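# A pensão Dravoris

Cheguei a Nekis em junho, com 2 malas e uma carta do meu tio. A carta dizia que eu devia procurar a pensão Dravoris, perto do cais, e pedir o quarto do último andar. Não dizia por quê. O meu tio escrevia sempre assim, como quem paga cada palavra.

A dona da pensão leu a carta em pé, à porta, e leu outra vez. Depois guardou-a no bolso do avental e disse-me o preço: 80 coroas por semana, com sopa à noite. Eu falava ainda mal a língua dela, e por isso aceitei sem discutir. Subi as escadas devagar. O quarto tinha uma janela para o mar e cheirava a sabão.

Nas primeiras noites dormi pouco. O vapor para Combridge apitava às onze, e depois ficava um silêncio muito grande, que eu não conhecia da minha terra. Às vezes descia para beber água e encontrava a dona sentada na cozinha, com a luz acesa. Ela não perguntava nada. Puxava uma cadeira para mim – era esta a nossa conversa.

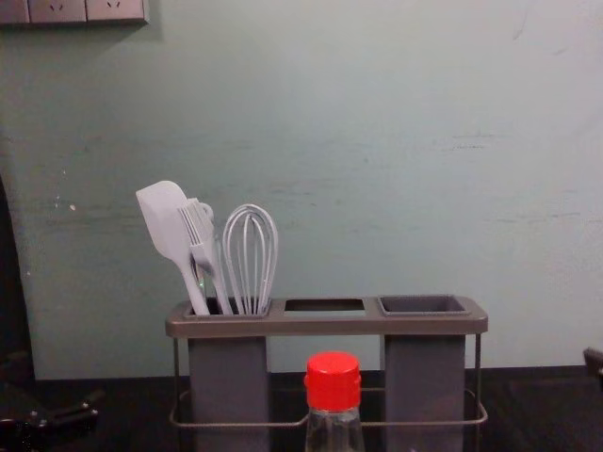
Uma noite ela falou. Contou que o meu tio tinha vivido no mesmo quarto durante 191 dias, quando era novo e trabalhava nos armazéns Fawzy. Tinha partido numa manhã de chuva, prometendo voltar antes do inverno.

– E voltou? – perguntei.

Ela levantou-se, tirou a carta do bolso e pôs-a diante de mim. No verso, que eu nunca tinha olhado, havia uma só linha, com a letra pequena dele: «Desculpa a demora.»

Lavei o meu copo e dei-lhe boa noite. Quando cheguei lá acima, ainda se via luz debaixo da porta da cozinha.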